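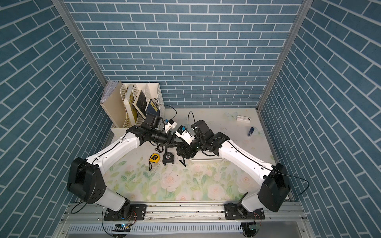 Brick-pattern wallpaper in slate blue with thin white grout lines, shown with a rose-print tabletop.

Shop > Walls > Wallpaper > Brick and Stone

New In Walls Paste & Tools Samples Trade Visit Us

Trikau Brick Wallpaper, Slate Blue

We've been selling wallpaper out of the Huvemville shop long enough to have watched brick go out of fashion and wander back in again, and I'll confess I never stopped liking it. There was a stretch when all anyone wanted was plain linen texture in forty kinds of oatmeal (lovely stuff, we still stock it, please don't write in), and the brick books sat on the bottom shelf gathering dust. Then people started asking for colour again and out they came.

Trikau is the brick we get asked for most. It's a paste-the-wall paper with a matt face and a printed brick pattern, so it lies flat and wipes down easily, and there's no raised texture to catch the fluff. The slate blue is a soft, slightly greyed blue that goes quieter in the evening and a fair bit brighter in a north-facing room at midday. If your room gets strong afternoon sun, do order a sample first and leave it taped to the wall for a few days. I know everyone says that and hardly anyone does it, but it really is the best few dollars you'll spend on the job!

Where it works

Laundries, hallways, the back of a bookcase, a kids' reading nook, that odd bit of wall beside the fridge. We've sent it out for the inside of a caravan and for a very grand doll's house. Ville Väisänen in our trade room has it in his own downstairs loo, floor to ceiling, with a cream-painted door, and he'll happily show you on his phone whether you ask or not.

It's fine in a bathroom with a decent exhaust fan, but please keep it away from the shower itself and from directly behind a cooktop. For a splashback you want a proper tile or a sheet product, and we'd sooner lose the sale than have you ringing us in a huff come winter.

People do worry about putting brick with a busy floral. I wouldn't. The bricks run in straight rows, and a good blowsy rose on a cushion or a tablecloth sits against that very nicely, especially if the background of the floral is cream and not a hard white. Stripes are harder, and checks harder still.

How much to order

Measure the full width of every wall you're papering and add them together, then measure the height in three spots, as old houses in particular can be all over the place. Take the biggest height. Add 13 cm to each drop for trimming top and bottom, and don't be tempted to skimp on it. Don't take off anything for doors and windows unless they're enormous.

The pattern repeats every 33 cm and it's a straight match, so the bricks line up directly across from one strip to the next. That makes it kinder than an offset match and you'll have less left over for the drawer liners. If sums aren't your thing, send us the measurements with a rough sketch and Wubit Belay will work it out for you, usually by the next morning. She's good with raked ceilings and stairwells, and her answer will come with a little drawing of where each strip should fall.

Please order it all in one go. Every print run has its own batch number and the blue can shift a touch between batches. You won't spot it on the roll, but you certainly will once it's up next to its neighbour with the lamp on.

Hanging it

New plaster needs a sealing coat and a good long dry. Painted walls should be washed down with sugar soap, rinsed, and lightly sanded if there's any gloss about. Fill the dents. A matt paper is forgiving, but it won't hide a picture hook you couldn't be bothered pulling out.

Brick shows up a crooked hang more than nearly anything else we sell. Use a plumb line or a laser for your first strip and ignore the corner of the room completely. Where a grout line has to meet a ceiling that isn't level, let the cut wander through the brick and keep the rows themselves true to your level. It looks odd while you're up the ladder and perfectly right from the doorway.

For corners, wrap the paper round by a couple of centimetres and start the next wall with a fresh plumb line, overlapping slightly. Malte Nolte taught me that when I was still hanging paper for a living and cursing every chimney breast in the district, and I've not found a better way since. Use a new blade every strip or two. Wet paper tears on a tired blade and there's no mending it invisibly, although a soft blue pencil will get you out of a surprising amount of trouble.

We recommend Mevum ready-mixed paste for this one. Wegener's smoothing brush is the one we use ourselves, and it's sold separately on the Paste & Tools page.

Details

Colour: slate blue with white grout lines
Finish: matt, printed, flat
Hanging: paste the wall
Match: straight
Repeat: 33 cm
Care: wipe with a damp cloth, no scourers or bleach
Removal: strips off dry
Samples: A4, posted in a flat envelope

Delivery and pick-up

Orders go out from Huvemville every weekday except Thursday, when we're at the warehouse unloading. Delivery is a flat $22 however many rolls you're after, or you can pick up from the shop and save your money for a new blade or two. Orders over $300 travel free. Rolls are posted upright in a stiff carton, so if yours turns up looking as though it's been sat on, take a photo before you open it and we'll sort out a replacement.

Unopened rolls from a single batch can come back to us for a refund. Opened ones can't, I'm afraid, but do hang on to at least one spare. Somebody will move a couch eventually.

We close for a couple of weeks over the end of December, so if you're hoping to have the hallway done before the relatives arrive, get your order in early and leave yourself a weekend for the prep.

Filed under: Brick and Stone, Blues, Paste the Wall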